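Robot Cell Technician (Fault Follow-Up), Brirndale

Location: Brirndale, on site
Type: Full time, fixed term, 26 weeks, with a possible extension
Reports to: Anil Lobo, cell lead
Closing date for applications: August 5, 2025

Why we are hiring

Brirndale runs robot arms that pick small goods out of open cardboard boxes and set them down on a table. In May, one of our arms started moving again after a protective stop without anyone pressing reset. The gripper came down on the rim of a box while an operator was reaching in to straighten it. She got her hand out in time and was not hurt. The box was crushed and the arm stopped on a force limit.

We took the cell out of service that afternoon. The first review found that the controller had been set to clear a protective stop by itself after a short delay. The setting came in with a software update and was missed at handover. We have changed it back on both cells. When we went through the old logs we also found 140 grip faults that had been cleared and never written up. In most of them the fingers had closed on nothing, or on the edge of the box, and the program carried on as though it had picked something up.

We need a technician to work through those faults, reproduce the ones that can be reproduced, and help us put a proper reporting routine in place.

What you will do

You will spend most of your time at the cell. Picks are run at reduced speed, with one person on the enable switch and one person at the log. You will check finger alignment and closing force, review wrist camera footage against the controller log, and change one thing at a time between runs. Boxes are used until they fail, because a torn or soft rim is one of the conditions we want to test. 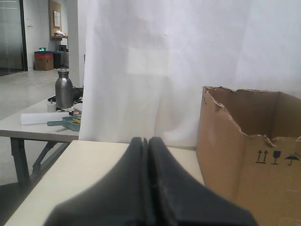 Main duties

- Go through the fault list and sort it by cause: gripper, program, box, or operator action
- Reproduce faults at reduced speed and record the result of each run
- Test every stop function on both cells at the start of the shift and sign the sheet
- Inspect gripper fingers for wear and replace them when they are out of tolerance
- Write a short report on each fault, in words an operator can follow
- Lock out the cell before any work inside the marked area
- Sit in on the monthly safety review with Privwood, who maintain our controllers

What you need

- At least 2 years of hands-on work with industrial or collaborative robots
- Experience reading controller logs and finding where a sequence went wrong
- A working knowledge of lockout procedures and risk assessment
- Basic scripting, enough to pull a fault history into a table
- Clear written English

Experience with two-finger grippers or force sensing is useful. A degree is not required. We will train you on our own software.

You must be willing to stop a run when something looks wrong, including when the shift is behind. Anyone working at the cell can do this and does not need to ask first.

Working conditions

The work is a mix of standing at the cell and sitting at a desk. You will lift boxes and light fixtures. Closed-toe shoes are required on the floor, and gloves, lanyards and loose sleeves are not allowed near the arm. The position is day shift only. There is no remote option, though reports can be written from home with Anil's agreement.

How to apply

Send a resume and one page describing a machine fault you have worked on. Tell us what happened, what you checked first, and what the cause was. If the cause was never found, say so and tell us where you left it. Please leave out the names of customers and anyone who was injured.

Interviews take place on site and last 2 hours. The second part is at the cell, with the arm powered down, and includes reading through a real fault log with Anil Lobo. Travel costs are paid for candidates coming from Indovville or farther. Applications from agencies will not be considered.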